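Good practice for simulated handling: gallery
Semwal working notes, October 30, 2022

Views from the simulator, set beside the rules we ask everyone to follow.
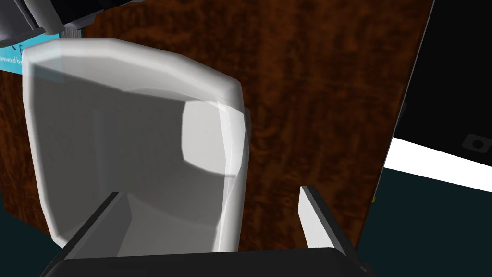 Cup close to the wrist view. Rule 6 - check both fingers before lifting.

Two-arm work has its own rule: one gripper goes in, the other keeps clear.
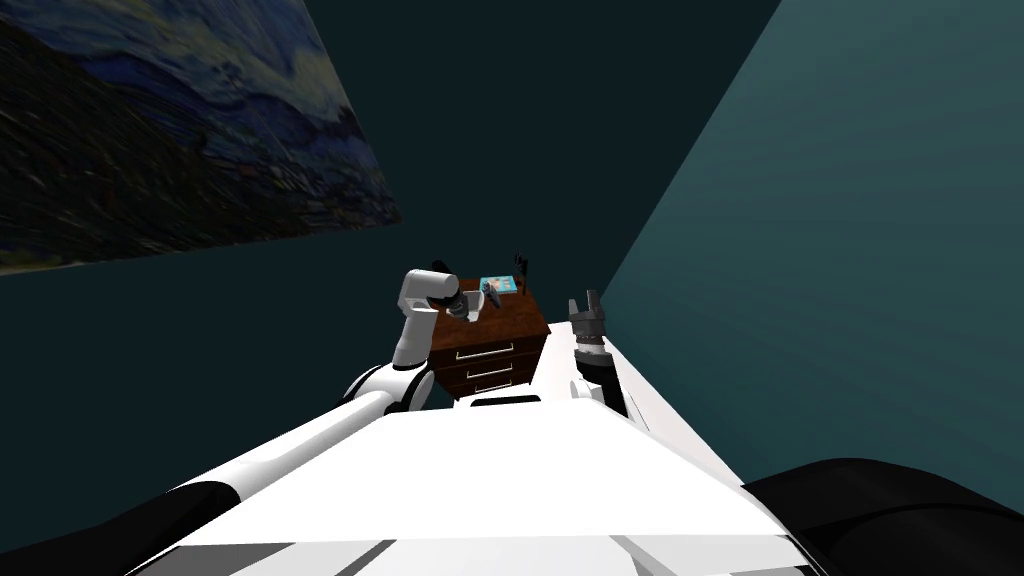
Left gripper over the dresser top, right one upright and empty.

Rule 8 covers the open gripper.

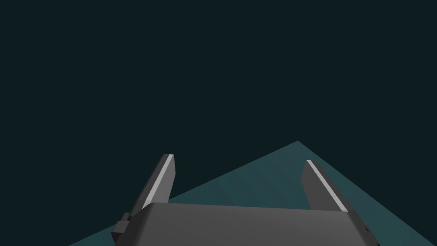

Log the finger gap with every run. Send changes to Domenica Eberhard.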